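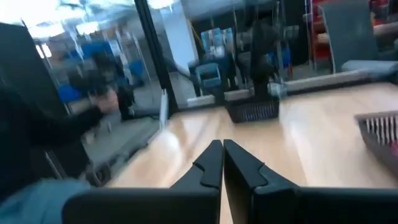 Aba Ansah put it in a message sent to the entire Zolthorpe staff late on a November afternoon: the gripper had never been the problem, and she wished people would stop ordering new fingers for it. The message was two sentences long. It was forwarded many times in the weeks that followed, and it is now attached to the front of the incident report.

The report concerns a fault in the sorting program run by Zolthorpe, a research group that teaches robot arms to pick small household goods off a counter and place them in baskets. The goods are cheap and light. Crayons were chosen early in the program because they roll, they vary in color, and a broken one costs almost nothing. Over the course of the autumn the group logged 1,733 picks. In 159 of them the gripper closed with more force than it had been told to use, and in 89 of those the crayon snapped.

A snapped crayon is not an injury. The group's safety lead, Marlene Eichhorn, was nevertheless quick to class the matter as a safety fault and to stop all work in which a person's hands might come within reach of the arm. Her reasoning, set out in the report, was that a gripper that ignores its force limit around wax will ignore it around a finger. The stop was not popular. Two demonstrations were canceled, and a partner firm, Pleka, asked in writing whether the measure was out of proportion to the damage.

The first explanation was mechanical. The fingers had been in service since spring, and wear at the tips can cause an arm to squeeze harder in order to hold the same object. New fingers were fitted, then a second new pair. The overforce events continued at the same rate. A gripper of the same model was brought over from the Jastcombe site, where it had given no trouble, and within one morning it was breaking crayons as readily as the unit it replaced.
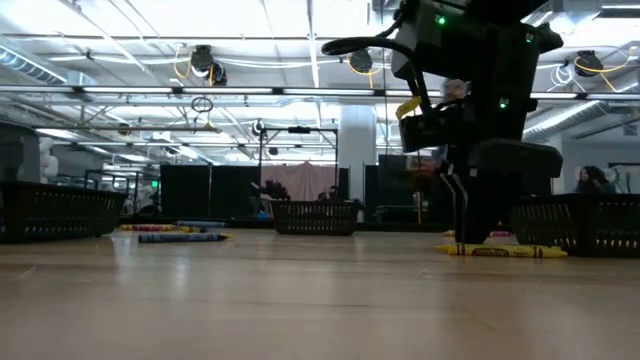 Attention then turned to the software that passes commands from the planner to the gripper. This layer, known inside the group as Ugwu, had been updated at the end of the summer. Santeri Räsänen, who maintains it, spent nine working days reading through the logs and comparing the force requested with the force delivered. In most picks the two figures agreed. In the faulty ones the requested figure was correct at the moment of the command and then, a fraction of a second later, was replaced by the factory default.

The cause was a restart. When the link to the gripper dropped for longer than a set interval, Ugwu restored the connection without reporting an error. It did not restore the force limit. The gripper woke up with the setting it had left the factory with and carried on closing. Of the 159 events, 156 followed a dropped link of this kind. The remaining three have not been explained, and the report says so plainly.

Why the link dropped is a less interesting story, but it took up more of the group's time. The connector on the gripper cable was found to be seated poorly, and certain wrist angles pulled it just far enough to break contact. The long reach toward the back of the counter was one such angle. Picks made close to the base of the arm were almost free of trouble, a pattern that had been visible in the data for weeks and had been put down to lighting.

The repair has two parts. The cable now has a clamp that takes the strain off the connector, and Ugwu refuses to move the gripper after any loss of contact until the force limit has been sent again and read back. A person must also clear the stop by hand. Räsänen argued against this last step on the ground that it would slow the work, and it does. Eichhorn insisted on it, and it remains.

Opinion is divided on what other groups should take from the case. Elfriede Fuchs, who reviewed the report from outside, considers the silent reconnect the gravest finding and would like to see it treated as a defect wherever it occurs. Carola Kleinschmidt, who manages the program, places more weight on the purchasing record. Each pair of fingers was ordered before anyone had compared the two columns in the log, and each order was approved on the same day it was made.

Work near the arm resumed after a month of trials with the new procedure. The three unexplained events remain open, and the logs for them are kept in full at Zolthorpe, where Ansah has asked that they be looked at again after the next software release.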